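June, early evening, Flundwood shop

Second batch of the walnut ink is finally strained and bottled, so I'm writing this up while my fingers are still brown and before I forget which jar was which. I did forget last time, and the label on the first batch just says "strong?" in pencil, which has been no help to anyone.

Starting point was the bag of dried hulls from Skomis, the same bag we opened in the spring. They've gone very dark and crumbly since then and I think they're better for it. I weighed out 134 grams into the enamel pot with enough rainwater to cover and then a good bit more, and let the whole thing sit overnight with the lid on. By morning the water already looked like coffee. For anybody repeating this: don't skip the overnight soak. I did for batch one, and I had to simmer it most of a day to get the color I had here by lunch.

Simmered low, lid tipped. I'd meant to watch it closely but I got pulled into sorting paper offcuts for the little test books (there are so many offcuts, and I love nearly all of them), so for a long stretch the pot was on its own. No harm done. It had dropped by a third or so when I got back to it. I topped it up once, let it go down again, and took it off when a drop on scrap paper dried to a proper dark brown with a bit of red at the edge of the drop.

Straining took three passes. Kitchen sieve first, then the old cotton, then coffee filters, which clog so fast you end up holding the corners and talking to them. I still had fine grit in the bottom of the jar after it settled. I poured off the top and left the last half inch behind, and I'm keeping that sludge in the small jam jar in case it's any good as a wood stain. If you find it on the shelf, please don't rinse it out!

Gum arabic next. Batch one had too much and it sat on the paper like varnish and cracked where the page folded. I went in with half as much this time, dissolved in warm water first, and added it a spoon at a time with a pen test between each. Four spoons was right for the steel nibs. The reed pen would probably like a fifth, but I'd sooner keep one bottle that suits most of us and let the reed people thicken their own.
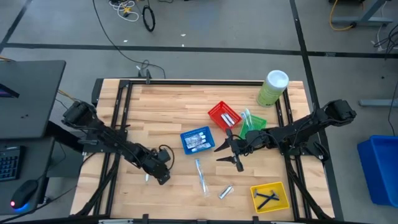 Butcher-block tabletop, with the baskets in the middle.

Paper tests. I used the same five sheets as before so we can compare. On the Quiambao cotton it's lovely, just lovely, the line stays crisp and the color settles a little unevenly inside each stroke so the writing has some life in it. On the cheap sketch pad it feathers, though less than batch one did. The heavy watercolor sheet drinks it and you have to go back to the jar every other word. The gray laid paper I had high hopes for and it came out dull -- brown on gray looks like an old receipt. The brown wrapping paper surprised me. It's hard to read in dim light but a big loose brush drawing on it is very handsome, and I may use it for the end papers.

Washes: I thinned it with plain water, one part ink to four, and got a warm tan that goes down evenly if the paper is damp first. On dry paper it leaves a hard edge. I rather like the hard edge. A second coat over the first after it dried came up noticeably deeper, and a third hardly changed anything, so two is the useful number.

The iron test I nearly didn't do, and I'm glad I did. I put a few rusty nails in a saucer with vinegar last week and added a few drops of that liquid to a spoonful of the ink. It went from brown to nearly black while I stirred. It's a cooler color altogether and it bites into the paper. I wouldn't put it in anyone's good fountain pen (I wouldn't put any of this in anyone's good fountain pen, please, it will gum up the feed and you'll be cross with me). I also don't know how the paper will feel about it in a few years. I've taped a strip of it inside the back cover of this notebook so we can look at it now and then.

Light test is set up in the south window. Five strips, half of each one covered with foil, same as we did with the Etow berry inks that faded to nothing. I'm more hopeful this time. The old batch one strip has been up there since early spring and the open half is only a shade lighter.

Smell: earthy, a bit like wet leaves. I put one clove in each bottle against mold, since batch one grew a little white raft on top after a month or so. We'll see. If the clove isn't enough I'll try a splash of alcohol in one bottle and leave the other alone.

Yield was 22 small bottles, more than I'd expected, and I ran out of the good corks near the end. The last few have the plastic stoppers and should be used first, they leak if they tip.

To do next time: crush the hulls finer before soaking. Try leaving a jar of soaked hulls unheated for a couple of weeks and see if patience does the same work as the stove. Get more filters. Find out who has the long glass rod, it was in the drawer with the bone folders and now it's not. Also I'd like to try onion skins for a yellow, I've been saving them at home and the bag is getting out of hand.

Pot is soaking in the sink, leave it, I'll scrub it in the morning.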